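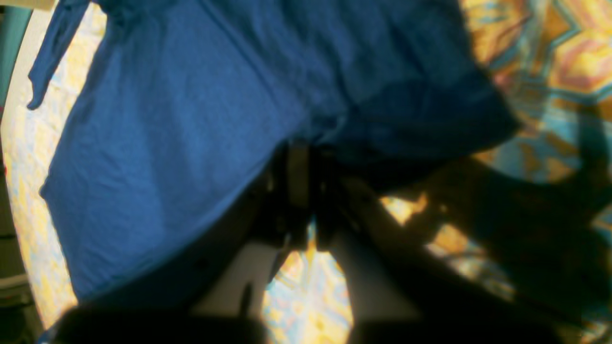
Blue garment on patterned fabric, Premgate.

Premgate Shared Laundry: Rinse Water Recovery
Progress report to the Fullton Fund
Reporting stage: 3
Submitted: 11 Jun 2019
Prepared by: Sieglinde Janssen, project lead
Technical annexes: Torben Dreßler

Status

Storage, pretreatment and metering are installed and in service. The return line to the wash machines is installed but remains valved off pending the backflow inspection. Recovered water is currently sent to the toilet cisterns in the same building and to the yard tap. Spending is within the approved budget, with one transfer between headings requested below. The end date of the grant is unchanged.

Work completed in this stage

The 2,000-gallon storage tank was delivered to the Premgate yard and set on the slab poured during the previous stage. Reinholz carried out the pipework from the machine drains to the tank. The original drawing showed a single combined drain for all machines, with a motorized valve downstream to separate wash water from rinse water. This was changed on site. Each machine now has its own diverter, driven by the drain signal from the machine controller, and the combined section begins after the diverters. The change added pipe and fittings but removed the large valve, and the net effect on cost was small. The revised drawing is in Annex A.

Pretreatment consists of a coarse lint screen, a settling chamber and a cartridge filter. The lint screen is fitted upstream of the diverters so that both streams pass through it. In the first weeks of operation the screen blinded faster than the supplier's data suggested, and water backed up far enough to trip the high-level float on two occasions. The mesh was replaced with a coarser grade and a second screen was fitted in parallel. No float trips have been logged from that date on. The cartridge now carries a larger share of the fine solids as a result, and its replacement interval has shortened. Cartridge costs are treated under Budget.

Flow meters were installed on the mains supply, the diverted rinse line, the reuse line and the overflow to sewer. The overflow meter read low during commissioning. Dreßler traced the error to a partly filled pipe at the meter body and had the section dropped below the outlet so that it stays full. Readings taken before this correction have been excluded from the data set.

Households and use

The laundry is open to residents of Premgate and of the adjoining streets in Prunley. There are 41 households registered for the metered trial. Registration closed in March. Each household holds a card that starts the machine and records the program selected, the load category and the time. The card system stores no names; the key linking card to household is held by Janssen in a locked file and will be destroyed at the end of the grant.

A total of 396 metered cycles had been recorded by the close of the data period. Cold and warm programs make up most of these. Hot programs are used mainly for bedding and towels. The distribution across the day is less even than assumed in the application, with heavy use early in the morning and again in the evening, and very little between. Tank sizing was based on a flatter pattern. In practice the tank fills during the morning peak, is drawn down only slowly through the day, and overflows during the evening peak on busy days. The overflow is clean enough to reuse and represents a loss against the project target.

Two remedies are under review. The first is to bring the return line to the machines into service, which would add a demand that rises and falls with the supply. The second is a lower tariff on the card for midday use. The tariff option needs no equipment, but it alters the conditions of the trial partway through, and any data collected under it would have to be reported separately. Our preference is to wait for the backflow inspection and to consider the tariff only if the return line is delayed beyond the next stage. 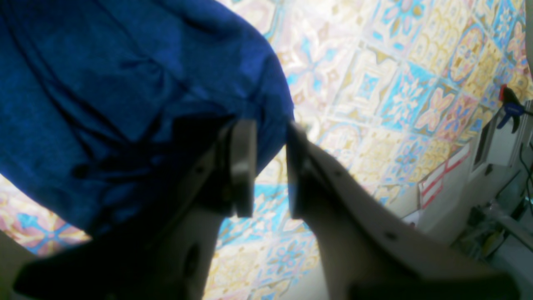 Water quality

Samples are drawn from the tank outlet and tested for turbidity, pH, conductivity, surfactants and indicator bacteria. Turbidity and pH have stayed inside the limits agreed with the Fund at the outset. Conductivity rises slowly through the week and falls after the scheduled tank drain, as expected. Surfactant levels are more variable than planned for. The high values are associated with the first rinse of each cycle, which carries a large part of the detergent left in the load.

The diverters were originally set to capture all rinses. Following the surfactant results, the controller was changed so that the first rinse goes to sewer and only the later rinses are kept. Capture volume per cycle has dropped accordingly. Foam in the cisterns, which had been the subject of several complaints from ground floor users, has stopped. We consider the exchange acceptable and propose to keep this setting for the remainder of the grant.

Indicator bacteria were below the action level in all samples except those taken after the spring closure, when the tank had stood full for the length of the holiday. The tank was drained, dosed and refilled, and the repeat samples were clear. The operating procedure now requires the tank to be emptied before any closure longer than a weekend. The ultraviolet unit included in the application as an option has not been bought. On present results it would be needed only for the return line, and a decision will follow the inspection.

Color transfer

The Fund asked in its comments on our last report whether dye carried in recovered water could mark later loads. This question applies only to the return line, so it has been examined on the bench using water from the tank. White cotton test strips were soaked in tank water, rinsed in mains water, dried and compared with a control. Strips soaked in later-rinse water could not be told apart from the control by the readers. Strips soaked in first-rinse water from dark loads showed a faint gray cast, visible against the control under the lamp. The present diverter setting excludes this water.

The bench test is a short exposure at room temperature and does not represent repeated washing in warm water over months. A longer test is planned in which a set of white and pale fabrics will be washed repeatedly in recovered water alongside a matched set washed in mains water. The protocol is in Annex C. It has been sent to the Fund's technical reader for comment, and the test will begin when that comment is received.

Energy

Pump energy is measured at the distribution board. It is a small fraction of the energy used by the machines. The transfer pump was found to be short-cycling when only one cistern was refilling. A small pressure vessel was added and the cut-in pressure lowered. Starts per day have fallen to a level the pump manufacturer accepts for continuous service.

No saving in water heating has been claimed. The application raised the possibility that recovered rinse water, being warmer than the mains, might reduce the heating load. The tank stands outdoors and loses most of this heat before the water is drawn. Insulating the tank would recover a part of it. The calculation in Annex B indicates that the cost of insulation would not be repaid within the life of the tank at current prices, and we do not propose to pursue it.

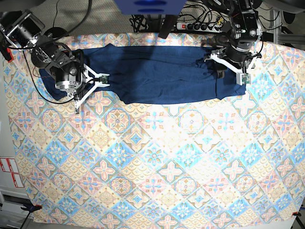
Delays and risks

The backflow inspection is the main item outstanding. The application was returned once for a missing certificate for the air gap assembly. Reinholz obtained the certificate from the manufacturer and the application was resubmitted. No inspection date has been given. If the inspection falls in the next stage, the return line can be run for long enough to give usable data. If it falls later, the return line results will be limited to commissioning readings, and the final report will say so.

A second risk is the availability of spare diverter valves. The model in use has been replaced in the supplier's range by one with a different flange. Two spares of the existing model have been bought and are stored at Premgate. An adapter plate for the newer model has been drawn but not made.

The third risk concerns the record of maintenance. Screen cleaning is entered on a paper sheet beside the tank, and several entries in the early period have no time against them. The sheet has been redrawn with a column for the meter reading, which gives a second means of dating each entry.

Budget

Expenditure by heading is given in Annex D. Installation is complete and slightly underspent. Consumables are overspent owing to the shorter cartridge interval. Laboratory costs are on plan. We request approval to move the underspend on installation to consumables. The transfer would cover cartridges to the end of the grant at the present rate of use, with no increase in the total award.

The amount set aside for the ultraviolet unit is untouched. We ask that it be held under its current heading until the inspection result is known.

Work planned for the next stage

Commission the return line, subject to inspection.
Start the repeated wash test under Annex C.
Continue metering under the present diverter setting, with no change to the tariff.
Make and fit one adapter plate on a trial basis.
Issue a short notice to registered households setting out the results to date.

Decisions requested from the Fund

Approval of the transfer from installation to consumables.
Comment on the wash test protocol.
Confirmation that first-rinse water may remain excluded from the capture figure in the final report, with the reason stated.

Questions on the metering and laboratory data should be addressed to Torben Dreßler, and all other matters to Sieglinde Janssen at the Premgate office.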